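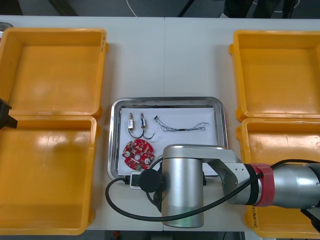 Minutes, Small Parts Sorting Group
Tirkero Lab, Horrocks Building
Last updated: 17 Jul 2020

1. Apologies and previous minutes

Apologies came from the Skovier side, who had double-booked themselves with a budget call and chose the budget call. The April minutes were approved after the word "breakthrough" was taken out of item 4.

2. Method, as it now stands

The group agreed to write the protocol down once and stop amending it in the corridor. Two arms, one tray, four bins. Mixed electronic parts start on paper in the tray, and an operator drives both arms through a full sort. Each such run is one demonstration. The policy is trained on up to 30 demonstrations per part set, then left alone to do the same job with nobody steering.

There was a discussion of what counts as a sort. Toleck's position is that a part in the wrong bin is a failure. Our position in April was that it was a "partial placement." Toleck's position was adopted.

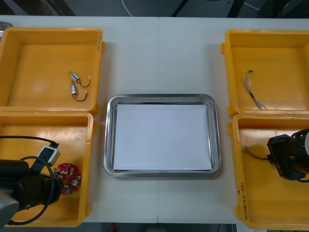 The scoring sheet was the longest item of the day. The old sheet gave one mark per run, which made a run with a single dropped lead look the same as a run where the arms did nothing but wave. The new one scores by bin. With the small motors in the upper left, the red board lower left and the wire bundle upper right, three bins can be marked off even while an arm is still busy in the fourth, and an empty tray earns its own tick. It was pointed out that an empty tray can also be achieved by dropping everything on the floor. The tick now requires that parts be in a bin.

Action: reissue the sheet, with the bins named by position. "Near one" and "other near one" are retired.

3. Results on wires

Rigid parts are going well enough that there was little to say about them, though it was said at length. Wires remain the problem. A harness does not have one obvious place to hold it, and operators each have their own favorite. The policy has learned all the favorites and tends to aim for the average, where there is often no wire.
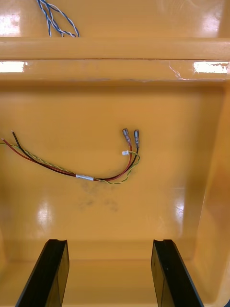

Two remedies were put forward. The first is to have operators agree on a grasp point for each harness and stick to it. The second is to keep the variety and add more demonstrations until the policy sorts itself out. The first is cheaper and was therefore suspected of being wrong. The group will try both, 8 evaluation runs each, same parts, same starting layout.

Skovier had sent a note in advance asking whether the wires could be removed from the study. The answer is no, they are the study.

4. Wrist views

Training with the wrist cameras switched off was proposed as a comparison. Those who built the wrist mounts spoke against it. The comparison was approved.

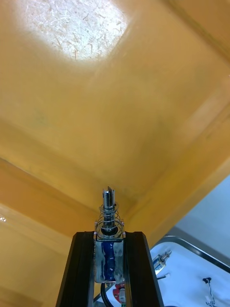

It was also agreed that the close views need to be watched by a person before any run is thrown out. So far runs have been rejected on the table view alone, and the table view has little to offer once an arm is in the way. This will take time, and the time has been assigned to whoever misses the next meeting.

5. Any other business

The label on the spare bin has been queried again. No one will own up to the handwriting.

Toleck asked when the write-up would be ready. The question was noted.

Shares: 3

Comments (2)

gripfail: Per-bin scoring should have happened a year ago. Can you post the sheet?

benchtwo: For item 3, please fix the grasp point near the connectors. Mid-wire pulls everything else along with it. Also I was at this meeting and item 1 was ruder than that.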